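Besuchsbericht: Rundgang durch das Sortier- und Spielmittellager Vornbridge

Im Juni besuchte eine Delegation unseres Trägerverbandes das Sortier- und Spielmittellager in Vornbridge. Eingeladen hatte die Betriebsleiterin Ekua Eshun. Der Delegation gehörten Bernice Sowah (Fachbereich Ausstattung), Vignesh Thampi (Einkauf) und der Unterzeichner an. Anlass war die anstehende Entscheidung, ob die Einrichtungen des Verbandes ihre Spielmittel für Kaufladen, Puppenküche und Bauecke künftig im Umlaufverfahren beziehen.

Ankunft und Einführung

Die Begrüßung fand um 9.30 Uhr im Besprechungsraum über der Warenannahme statt. Frau Eshun erläuterte zunächst den Aufbau des Hauses. Das Lager versorgt derzeit 19 Kindertageseinrichtungen und hält 533 Leihkisten vor, die nach Themen zusammengestellt sind. Jede Einrichtung erhält zu Beginn des Quartals eine Lieferung und gibt die vorherige zurück. Das Verfahren wurde vor mehreren Jahren gemeinsam mit dem Möbelhersteller Avcı entwickelt, der auch die Regale der Ausgabe geliefert hat.

Herr Thampi erkundigte sich nach dem Umgang mit Verlusten. Fehlende Teile werden nach Auskunft der Betriebsleitung bis zu einer vereinbarten Grenze aus dem Bestand ersetzt. Erst darüber hinaus erfolgt eine Berechnung an die Einrichtung. Die entsprechende Regelung liegt dem Verband inzwischen schriftlich vor und ist diesem Bericht in der Akte beigefügt.

Warenannahme und Reinigung

In der Warenannahme werden die Rücklieferungen geöffnet und auf grobe Schäden durchgesehen. Textile Teile, etwa Einkaufsnetze und Puppenkleidung, gehen getrennt in die Wäsche. Für alle abwaschbaren Teile steht eine Reinigungsstrecke der Firma Furko zur Verfügung, die vormittags und am frühen Nachmittag in Betrieb ist. Tetteh Yakubu, Leiter der Annahme, wies darauf hin, dass Teile mit Rissen oder abgeplatzter Farbe grundsätzlich ausgesondert werden, auch wenn sie noch bespielbar wären.

Frau Sowah regte an, den Einrichtungen ein Merkblatt zur Rückgabe an die Hand zu geben. Ein großer Teil der Arbeit in der Annahme entsteht durch Sand, Klebereste und Papier, die mit in die Kisten gelangen. Frau Eshun nahm die Anregung auf und sagte einen Entwurf zu.

Sortierung

Den größten Raum nahm beim Rundgang die Sortierung ein. Die Rücklieferungen kommen erfahrungsgemäß gemischt an: Obst und Gemüse aus dem Kaufladen liegen zwischen Teilen aus der Bauecke, und die ursprüngliche Zusammenstellung ist in vielen Fällen nicht mehr erkennbar. Auch in dem großen grauen Behälter, an dem die Gruppe länger verweilte, fanden sich ein hellgrüner Kohl- oder Salatkopf, eine zitronenähnliche gelbe Frucht und ein orangefarbener Kürbis neben schwarzen, radähnlichen Teilen und einem cremefarbenen, gegabelten Spielzeugteil. 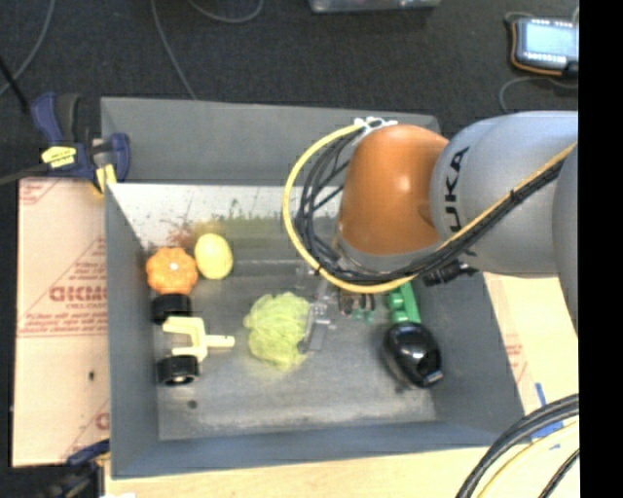

Zusammenstellung der Leihkisten

Nach der Sortierung werden die Teile anhand von Packlisten neu zusammengeführt. Die Listen sind mit der Software Vostance erstellt und enthalten zu jeder Position eine kleine Abbildung, was auch neuen Beschäftigten eine rasche Einarbeitung erlaubt. Für den Kaufladen bestehen 4 Varianten, die sich nach Gruppengröße und Alter der Kinder unterscheiden. Kleinteile sind in den Kisten für Kinder unter drei Jahren ausgeschlossen.

Crisóforo Valdovinos, zuständig für die Ausgabe, stellte der Delegation eine fertig gepackte Kiste »Wochenmarkt« vor. Positiv fiel auf, dass die Packliste auf der Innenseite des Deckels angebracht ist und von den Einrichtungen bei der Rückgabe genutzt werden kann. Frau Sowah bat um Prüfung, ob die Listen auch in leichter Sprache angeboten werden können. Einzelne Beschriftungen waren zudem recht klein gehalten.

Abschlussgespräch

Im Abschlussgespräch wurden Lieferzeiten, Haftung und die Möglichkeit einer Erprobung behandelt. Frau Eshun bot an, zwei Einrichtungen des Verbandes für ein Quartal probeweise zu beliefern. Die Auswahl der Einrichtungen obliegt dem Fachbereich Ausstattung. Herr Thampi holt bis zur nächsten Sitzung ein schriftliches Angebot ein, das die Transportkosten gesondert ausweist. Offen blieb die Frage, ob verbandseigene Spielmittel in den Umlauf eingebracht werden können.

Die Delegation dankt der Betriebsleitung und allen Beschäftigten für die freundliche Aufnahme und die ausführlichen Auskünfte. Rückfragen zu diesem Bericht nimmt der Fachbereich Ausstattung entgegen.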